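News > Trade Visits > Lighting

Products Projects News Downloads Contact

May
By Chiyo Minami

Open day at the Husar lamp works, Plarstead

I went to Plarstead expecting to be sold something, and I was. Husar makes high bay fittings and a smaller range of panels for shops and homes, and twice a year it lets buyers walk the line. I buy for a contractor that relamps warehouses. We have been burned twice by fittings that looked fine on paper, so I went with a list of questions and a light meter in my bag.

The morning began at 9:30 with slides. The new range is called Triltov, and the slides said it would "transform the working environment." I have heard that from every lamp maker I have dealt with. The 100 W version is the one they want people like me to order, as a straight swap for older induction fittings. Before any hardware came out, we got the planning software, Kideo, which draws a room and shows how the light should fall on it. The sample rooms were homes, an odd choice for a crowd of warehouse people.

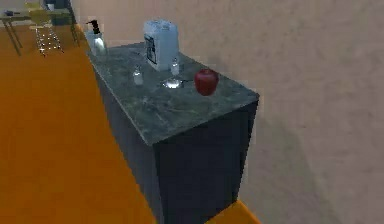
The assembly line

The line is shorter than I expected. Drivers come in from an outside supplier, and I couldn't get a straight answer on which one. Our guide, Riku Fukuda, was polite about it and said the supplier "may change depending on the batch." To me that is a warning sign. If the driver changes, the flicker and the failure rate can change with it, and the label on the carton stays the same.

The housings are better. They are die cast, the fins are thick, and the gasket sits in a proper groove. I pulled at one and it stayed put. The coating looked even on the pieces I was handed, though of course those were the pieces I was handed.

Every fitting is supposed to be burned in before packing. I asked for how long and was told "overnight, normally." I asked what happens when orders are heavy. Fukuda said he would get back to me.

The test room

This was the part I came for. Husar has a dark room with a goniophotometer, and it was running when we walked in. The screen gave 1561 lumens for a small panel, with 56 hours on the clock. Nice to see a real reading, but it was a panel, and I had asked about the 100 W high bay. Its file was "being updated."

They also have an aging rack, where fittings have to pass 1000 hours before a model is released. That is a short run for a product sold with a long life claim. The rest of the claim comes from projecting the curve forward. Everybody does it, and it is allowed, but I would like the brochure to say so in type I can read.

After that we went back to Kideo for the home range. Two people in our group liked it a lot. I thought the panel made everything look a bit flat.

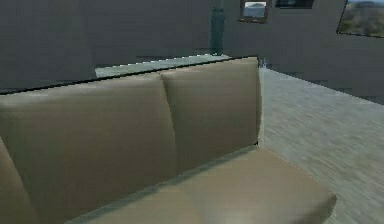
Kideo sample living room: a sofa in a muted greige finish.

My trouble with planning software is that it believes whatever file you feed it. If the photometric file was measured on a hand-picked sample, the room on screen is lit by a hand-picked sample too. I asked whether files are remade when the driver supplier changes. They are not.
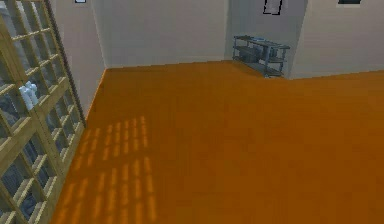 Glare got ten minutes, and it deserved an hour. Husar quotes one figure for a standard room with plain walls and no stock in it. Our customers have racking up to the roof, and racking eats light. Even the pale wood shelving in their own demo had compartments that were mostly dark inside, and that is the problem our pickers have when they try to read a label at the back of a bay. I asked for vertical light levels on the shelf face. The software can do it, Fukuda said, but the demo copy wasn't set up for it.

Prices and warranty

Prices came out after lunch. They are fair, a little under what we pay now. The warranty covers the fitting and leaves out the labor, so if one fails over a loading dock we still pay for the lift and two people.
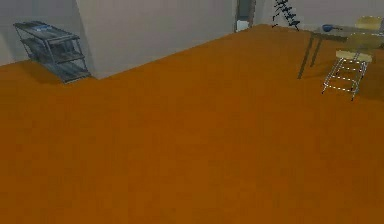 It also leaves out surge damage, and Husar decides what counts as a surge. I asked to have that changed for a bulk order and was told to put it in writing, so I have.

I took two of the 100 W fittings home on loan. They are going up at the end of aisle four in our own store, next to the old induction lamps, with the meter on a stand underneath. I have told Husar there is no order until I have the high bay file, the name of the driver maker and an answer about the burn-in.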